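Ultedum Issues Field Notice on Gripper Closing Fault in Card-Handling Cells

AMWOOD, 6 Oct 2021 - Ultedum today issued a field notice covering a closing fault in the two-finger gripper of its Floltside tabletop handling arm. Operators running controller release 15 are asked to suspend unattended work with flat items until release 15.2 is installed. No injuries have been reported.

The fault was logged in July at the company's Amwood test site during a run of 1000 pick attempts on cards, card holders and other thin goods. In two attempts the fingers closed at full force after the controller had already recorded a missed grasp. The arm then lifted and moved to the drop position without checking the finger gap. One clear card sleeve was creased and one fingertip screw was sheared.

"The stop command was sent correctly and arrived late," said Fatima Idahosa, head of product safety at Ultedum. "For the length of that delay the gripper was acting on an old force setting. We consider that a safety matter even at tabletop loads."

Thin items on polished surfaces are the affected case. The wrist camera must find an edge against a background that can carry both shadow and glare, and a low-confidence edge triggers the retry routine in which the delay occurs. The test items include a red holder with white stitching and a card in a clear sleeve, placed on a marble-patterned surface and approached with the yellow fingers spread wide.
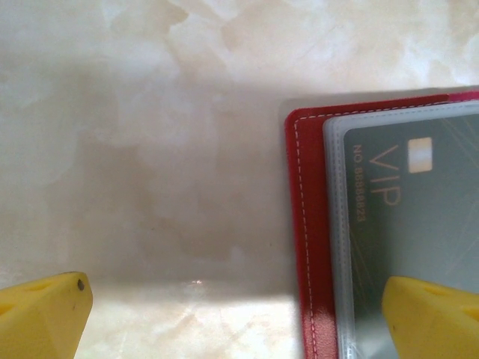

Required Action

Operators should set the retry limit to zero, reduce closing force to the lowest listed value and keep hands out of the work area while the arm is powered. A gripper that has closed without a command must be locked out and its fingertip screws replaced before further use. Logs containing error 1589 should be sent to Ultedum service.

Release 15.2 clears the force setting before each retry and adds a finger gap check before the lift. It has been verified by Nwosu, an outside test laboratory, under the direction of Torben Frerichs. Arms running release 14 or earlier do not use the retry routine and are not affected.

Press contact: Britta Sauerland, Ultedum, Amwood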